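Section Four

The standard had seventeen clauses when Trinidad Abella joined the working group at Atbridge, and clause 4 was the one people fought over. It covered the recording of hand-held gripper demonstrations in kitchens and in rooms arranged as kitchens. It ran to a page and a half. Its second sentence read: "The operator shall verify the state of the work surface before each recording."

Maxence Texier had written that sentence. He wanted it left alone.

"State is undefined," Abella said at the first meeting.

"State is understood."

"By whom?"

Texier turned to the definitions in the annex, read them through to the end, and closed the binder. The minutes recorded that the term would be reviewed.

She was given the review. It came with a drive of 617 recordings from the Skemero site, a spreadsheet with the operators' check marks, and a deadline in January. Each row had a column headed 4.2, and in every row the column was marked "yes." She did not regard this as evidence of anything. In her previous job she had audited pressure valves, and a column with no exceptions in it had usually been filled in at the end of a shift.

She watched the recordings at her desk in the order of their numbers. Her method was simple. She stopped each one at the first usable view, wrote down the condition of the table, and compared it with the setup sheet for that task. After the first 200 she had a working list of departures: an appliance turned by more than the permitted angle, a tray set down on the wrong side, a finger marker not fully in view. None of these had been reported. All of them met clause 4.2 as written, because an operator who looked at the table had verified its state, whatever the state was.
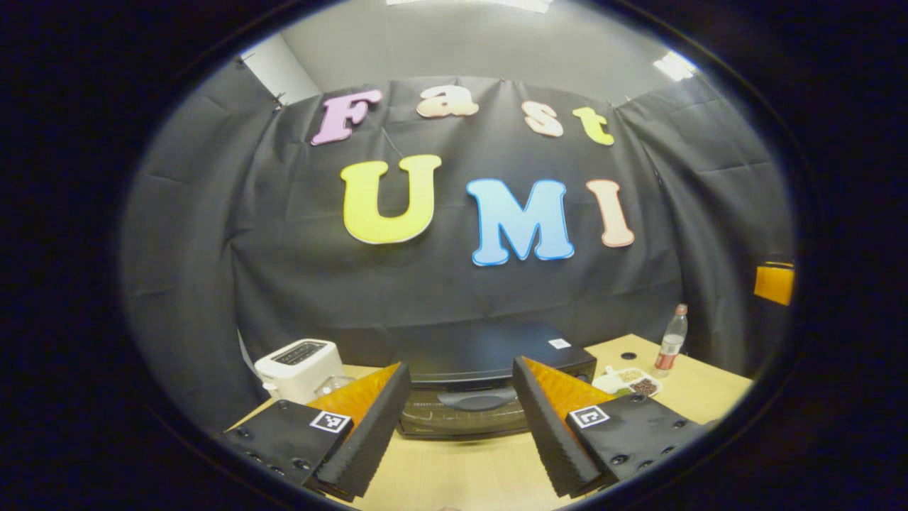

She drove to Skemero with a tape measure and a printed copy of the clause. Mairéad Brennan met her at the door. Brennan ran the site and had been an operator before that, and she read the clause standing up, holding it at arm's length.

"We do this," she said.

"Show me."

Brennan picked up a gripper, opened and closed it twice, and looked at the table for perhaps two seconds. Then she put a check mark on the sheet.

"What did you verify?" Abella asked.

"That it's right."

"Against what?"

Brennan considered this. "Against yesterday," she said.

Abella wrote it down. It was the most exact statement of the practice she had heard from anyone, and it explained the data. If the table was compared each morning with the day before, every small displacement was accepted and became the reference for the next one. She had plotted the position of one appliance over the whole series. It traveled slowly toward the right side of the table and then jumped back to its starting point in a single step.

"What happened at recording 412?" she asked, and then corrected herself, since the number on her sheet was the row and she had no right to expect Brennan to know it. "At some point everything was put back."

"Cormac came," Brennan said. "He had the setup sheet with him. He's the only one who carries it."

Cormac Coughlan was in the next room, replacing a screw in a gripper finger. He confirmed that he carried the setup sheet. He had folded it in four and kept it in his shirt pocket, and along one of the folds the dimension for the left clearance had worn away. He had been reading it from memory.

"What is it from memory?" Abella asked.

He told her. It was wrong by the width of a thumb.

She stayed for two days. She timed the check with the sheet and without it. With the sheet it took four minutes, and Brennan pointed out that four minutes, multiplied by the sessions in a year, was a person. Abella tried it with marks on the tabletop and got the time down to forty seconds, but the marks showed in the recordings, and clause 9 prohibited visible alignment aids. She tried it with a cardboard template cut to the footprint of the largest appliance. The template was placed, the appliance was set against it, and the template was taken away again. This took fifty seconds. Operators forgot to take the template away in two trials, so she added a line requiring it to hang on a numbered hook, with the hook checked before recording began.

"Now you have a clause about a hook," Brennan said.

"I have a clause about a template. The hook is in the note."

The revised text went to the group on 14 June 2023, five months late. Ita Ó Conaill was in the chair. She read it aloud, as she did with all proposed changes, in a level voice that gave no word more weight than another.

"4.2. Before each recording the operator shall place every fixed item against the site template, using the issue of the setup sheet in force on that date. 4.3. The operator shall return the template to its hook and record the hook number. 4.4. A previous recording, or the operator's recollection of one, shall not be used as a reference."

Texier asked for the floor.

"4.4 prohibits memory," he said.

"It prohibits it as a reference," said Abella.

"How would an auditor test for it?"

She had expected the question and did not have a good answer. She said that an auditor could move one item by a known distance overnight and see whether it was found in the morning. Texier wrote this down. He asked what distance. She gave the thumb's width, in millimeters, and he wrote that down as well.

"Then that is the clause," he said. "Yours is the rationale."

Ó Conaill asked whether this was an objection or an amendment. Texier said it was an amendment. The group adjourned for twenty minutes so that he could draft it, and Abella went to find him a setup sheet without a fold in it.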